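Floor marks, cables and small rules we keep breaking

17 Aug 2025

When I joined the robot lab at Stanmont, I received a safety document of 68 pages. I read it on the train, with a dictionary for some of the words. It is a good document. It speaks about risk levels, stop categories, distances for people. But in my first month I made three mistakes, and for two of them I could find no page.

So I started a list of my own. It has 13 rules now, and my colleagues add to it when I leave it on the printer. I want to write here about the ones for the floor, which I think get too little attention.

Our humanoid work is mostly about picking up and holding ordinary things. People look at the hands, of course, me too. Then somebody steps back and has a cable around the shoe.

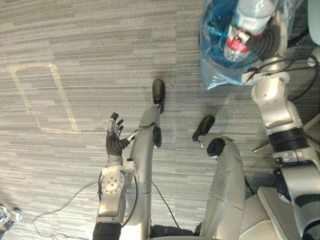 Bottle and bag in the right hand, tape rectangle on the carpet at upper left.

My rule 2 says: a tape mark must have a meaning that is written on the wall. In March we had old marks from a project called Kaltari and new marks from our own tests, and a visitor asked me which one was the border for people. I gave him the wrong answer. Since that day every mark goes on a paper sheet with its purpose and the name of the person who will remove it. If the name is missing, anyone may pull the tape off.

For cables I have a stricter opinion than most of the team. A cable which is needed for the test has to be placed before the motors get power, and one person walks along it with the eyes, from one end to the other. A cable which is not needed goes on the hook. I know that some loops are necessary, the arms must move freely and a tight cable is worse than a loose one. Still, a loop on the floor should be somebody's decision.

Then the soft objects. Bags are in almost every household task, and our written procedure spoke only about "the object", as if each object were a wooden cube. A bag hangs, it folds, it can go into a joint. We now write the bag as a separate item in the test sheet, with one line about where it may hang and who stops the robot if it goes to another place. At Mitness, where I worked before, we didn't have such a line, and I remember a long afternoon with tweezers.

The last one is about tools and loose parts. Before power on, everything on the floor inside the work area must be on the sheet, or it must leave. This is the rule I break the most. I put down a thing "for one minute", and my minute is long.

I sent the list to the people at Alemayehu, who run a similar setup, and they answered that rule 9 contradicts rule 4. They are right. I will correct it when I know which of them I believe.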